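To: Sastmont Facilities List
From: Nerea Paredes, Office Services
Subject: Re: Desk cleaning before the Clirkcombe move

On behalf of the Usuga floor team, a colleague wrote:

> Could Office Services confirm whether staff are expected to clean
> their own desks before the move, and whether paper towels may be
> used? Two of our desks have tape residue near the back panel.

Thank you for your inquiry. Staff are asked to clear and wipe their own desks. Paper towels should not be used on the wood-grain tops. Soft cloths are available from the supply room on each floor and should be returned to the bin there after use.

Please apply cleaner to the cloth and not to the desk. Tape residue should be reported to this office and left in place. Adhesive hooks may remain on the panels.

The far edge of the desktop, where it meets the panel, was missed most often during the Clandale move. Please begin there and work toward the front, keeping the cloth flat under the palm.
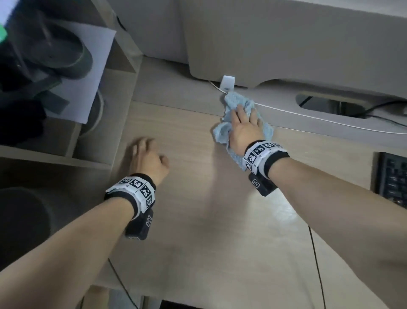
Sastmont, September 10, 2024. A light blue cloth on a wood-grain desktop, near the white back panel and its small hook.

Drawers must be emptied as well. Keys should be labeled with the desk number and handed in at the front office. Requests for additional cloths may be sent to this list.

Nerea Paredes
Office Services, Sastmont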